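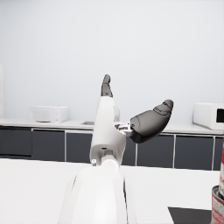 One finger up and the thumb way out. Our simulated kitchen, the Saturday session.

So I promised a post about how the club's can task is going, and then I went quiet for a while, and three of you wrote to ask if I'd quit. I did not quit! I've been busy learning that picking up a can of soda is one of the most annoying things a grown adult can try to teach a computer.

Quick catch-up if you're new. I'm in the evening robotics club at the Foltavska learning center, which meets Saturday afternoons plus whatever weeknights we can talk our way into. There are eight of us on a good day. This season everybody works in simulation, so no hardware, no broken gears, no arguing over who left the battery off the charger. You get a two-armed humanoid, a kitchen, a table with a gray mat on it, and a couple of cans. The job is both cans, one in each hand, lifted and set down on the mat standing up. At the end of the season there's a little meet against the other clubs, and we all bring whatever we've got.

Raymonde Carrier runs our group. She used to teach high school shop and she has the patience of a tree. My partner is Lefteris Zervas, who is much better at the math than I am and much worse at naming files (we have one called final_final_hands_USE_THIS and it is not the one you should use). Our team is called Trivlow. There was a vote, I lost, moving on.

The first month was all hands. I really thought we'd be moving arms by week two, but Raymonde wanted everybody to spend time on fingers first, and she was right, and I've told her so, and she was very gracious about it. You sit there and send one joint at a time a number and see where it goes. Index up. Index down. Thumb out. Thumb across. It's a lot like learning scales on the piano – boring, and then one day you notice you're not thinking about it anymore.

The thumb took me the longest. My own thumb does about four things at once when I grab a glass and I'd never paid attention to any of them. It swings around, it rolls, it bends, and then it kind of presses. If you tell the robot to do the bending before the swinging, the thumb ends up closed on nothing and the can gets shoved across the table like a hockey puck. I have shoved so many cans across that table. Lefteris started keeping a log of every attempt, and when I asked him how many runs we were up to he said 1,077, and I had to go get a snack.

(Of those, 672 got counted as "contact but no lift." I would like it on the record that a bunch of those were his.)

After hands came arms, and arms I liked a lot better. We set up waypoints, so you tell the wrist where to be and which way to face, and the solver works out the elbow and the shoulder. Mostly. Sometimes it works out an elbow that goes somewhere no elbow should go, and you sit there with your hand over your mouth. But when it's behaving it looks so smooth! My mother watched over my shoulder one evening and said it looked like somebody reaching for a coffee, and I was proud all night.

The big fight on our team was about whether the two arms should go together or take turns. Lefteris wanted them together since it's faster, and the meet is timed. I wanted left first, then right, because when something goes wrong I'd like to know which hand to blame. We went back and forth on this for two whole sessions. Raymonde finally told us to write both and quit talking, so we did.

Together won. I'm not even mad. Well, I was mad on the drive home, and then I made dinner and got over it.

What made it work was the spacing. If you let both hands come in at the same angle, the fingers bump and both grips are off before you've started. So we had the left one come in on a slant and the right one come in close to straight, and we wrote in a little pause before the fingers close. I tried a longer pause, too, and it only made me nervous.
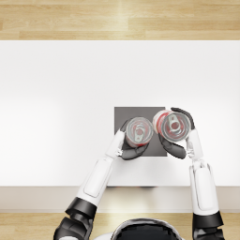
A can in each hand, from the overhead view. Look how close those two hands are!

I put that one on my phone as the wallpaper. My sister asked what it was and I talked for ten minutes and she said "so, cans," and yes, fine, cans.

I've gotten very fond of the overhead view, by the way. For weeks I did everything from the view down low by the hand, since that's the one that feels like you're in there with it, and I kept misjudging how much space I had between the two cans. From up top it's obvious. Raymonde had suggested it the very first day. I have it in my notes, in my own handwriting, underlined. I just didn't do it.

Stuff we still have to fix before the meet:

The set-down. We're letting go too early, and the can does a wobble that takes a year off my life. Lefteris thinks we should lower the wrist a hair more. I think we should open the thumb first and the fingers second. We're going to write both and quit talking.

Starting positions. At the meet the cans get put in different spots each round, and right now our code is very attached to the spots it knows. We tried five new layouts last time and it liked two of them.

My comments in the code. Apparently "wiggle it here" is not documentation.

The team from Gromitow has been at this two seasons longer than we have, and they came by to show us their version, which was so nice of them and also a little crushing. They have theirs picking the grip based on where the can is, all by itself. One of their guys showed me a tool they use called Yip for replaying a run slowed way down, and I've been using it every night since. If you're doing anything like this, get something that lets you scrub back and forth. I found a bug in ten minutes that I'd been blaming on Lefteris for most of September. (I told him. He already knew. He'd been waiting for me to find it.)

A couple of people asked in the comments last time if you need to know how to program before you join a club like ours. I knew a tiny bit, from making a really ugly website years ago. One of our members had never written a line and she's now the person everybody goes to when the wrist flips over. So no, just come. Bring a sweater, the room is freezing, and bring your own mug if you want the tea.

Next session is set-downs, set-downs, set-downs. I'll try to post again before the meet, but if I go quiet again you know what I'm doing.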